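Nimport Sessions: Progress Report to the Gistville Arts Fund
November 2024

Period covered

This report covers the second half of the grant year, from the close of the August series to now. The first half was covered in our earlier report and the figures in it have not changed.

Concerts

We put on nine concerts in the period, against six in the plan. The extra three came from touring acts who had a free night between larger cities and asked for a date. All nine were at the Trastix, which holds 100 standing. Average attendance was 71. The two dream pop bills sold out in advance and the solo electronic night did poorly, mostly on account of a clash with the high school football playoffs. We should have checked the calendar before confirming it.

Local acts opened every show. Each was paid the flat support fee set out in the grant agreement, on the night, and we have receipts for all of them.

One headline date was canceled by the artist's agent with four days' notice. Tickets were refunded in full. The deposit came back to us less the bank charge, and the opening band was paid anyway and has been moved to a spring bill.

Sound and room

The new monitor wedges arrived late but were in place for the first show of the fall. Stage volume is lower and the complaints from the apartments across the alley have stopped. The front-of-house desk is the same one as before. It has two dead channels, which we work around on most nights, but a five-piece with stereo keyboards and a sampler uses everything we have. A repair quote is attached. We would like to pay for it out of the unspent poster budget and ask for your approval to move the money.

Heavy drapes were hung on the back wall. Vocals are clearer at the bar end of the room. The low end still builds up in the corner by the coat rack — more drapes will not fix that, and we are not asking for anything further on it this year.

Recording

The Yu EP, the one studio release in the grant, is tracked and in its second round of mixing. Four songs are finished. The fifth is having its vocal redone, as the first take was sung over a guide synth that was later replaced and the tuning no longer sat right. Mastering is booked. We expect to release it in the spring, one quarter later than planned, with no change in cost.

Artist lodging

Visiting acts sleep in the guest room, which has saved the hotel line for most of the season. Sheets and pillowcases are washed between stays. We have bought a second set of bedding out of petty cash. 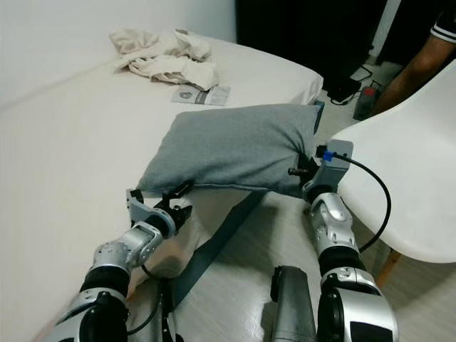 Grey pillow on the bed, white sheet.

Spending

Artist fees are over by a small amount due to the added concerts, and ticket income from those nights covers it. Travel and printing are under. Everything else is on budget. The full ledger is in the attached spreadsheet.

Next period

Spring booking is under way, with two headliners confirmed and a third waiting on routing. Doors will move half an hour earlier on weeknights — the last bus out of Gistville leaves before our usual finish, and people have been missing the final songs to catch it. We will report on whether the change affects attendance.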